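[Sarkia-users] Desk height and cable routing, second round

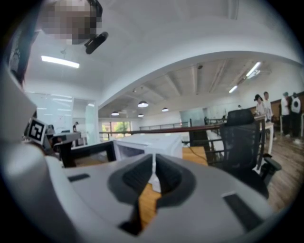

1. Wooden desktops

On Thursday, December 26, 2019, Kobina Agbeko wrote:

> I have a Sarkia frame with the older crossbar and want to fit
> a solid wood top from Hakis. The top is 14 mm thinner than the
> one supplied. Do the original screws still work, or will they
> come through? Also, has anyone found a way to stop the frame
> drifting down on one side? Mine loses 4 mm over a week.

Kobina,

The original screws are too long for that top. Measure the pilot depth and subtract the thickness of the bracket before ordering. I used shorter pan-head screws with a plain washer and have not had one pull out. Do not use countersunk heads in the slotted holes. Solid wood moves across the grain, and the slots are there to let it. Tighten until the washer stops turning by hand, then stop.

If the Hakis top is oiled, do the underside as well, with the same number of coats. Mine cupped in the first winter with one face bare, and it took until spring to come flat again.

2. Drift

Check the load first. The older crossbar has no sync rod, so each leg holds its own position. With a monitor arm clamped at one end the legs are unevenly loaded and the heavier side creeps. Moving the arm to the middle cured it here. If it does not, run the frame to the bottom stop and hold the down key until the display clears, which resets both legs to zero.

Symonenko's notes in the archive give a reset interval of 200 cycles. I think that is too frequent for home use. I do it when the clocks change.

3. Cables

Leave enough slack for full travel plus a hand's width. The Erna tray fits under the older crossbar if the rear lip faces the wall. It fouls the crossbar the other way round. Message 49 in the archive has the drilling positions, but the second pair is measured from the wrong edge, so check against the tray before you drill.

Could you post the part number stamped on your crossbar? There were two versions and the bracket spacing differs.

Regards,
Nhyira Amissah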